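Pament arm kit trial: where we are in December

Hi Mikkel,

Quick one before Wednesday's call. The Pament two-arm kit has been on our table long enough for me to have opinions, so here they come! Brayden Arsenault did the setup and I've been running the cloth work. Both arms on one black cloth is still my favorite thing to put it through.

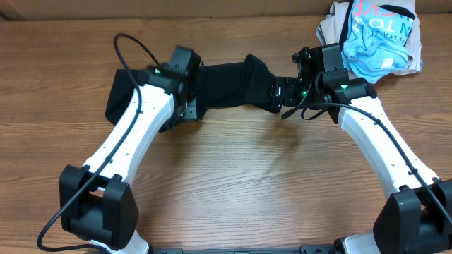
What I like, and what I don't

The grippers are good on thick fabric. Thin stuff is another story (they pinch two layers when I want one), and I'd like softer finger pads before we commit. The cables bug me too. I asked Pament for clips and got a nice reply but no clips yet. We've logged 22 hours so far, and I'm starting to trust the wrist cameras for close work on dark, bunched-up cloth.

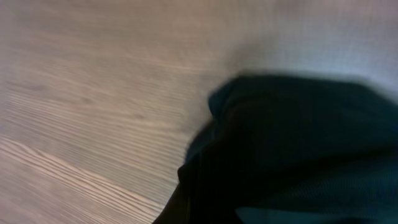
Dark colors are what your Flekelport people asked about, so I'm giving those extra time this month. Brayden wants 1,000 recorded tries before we say anything firm, and I think he's right, even if it's slow going.

Money is fine. The one thing I need from you is a yes or no on keeping the kit two more months. Pament wants an answer by Wednesday at noon.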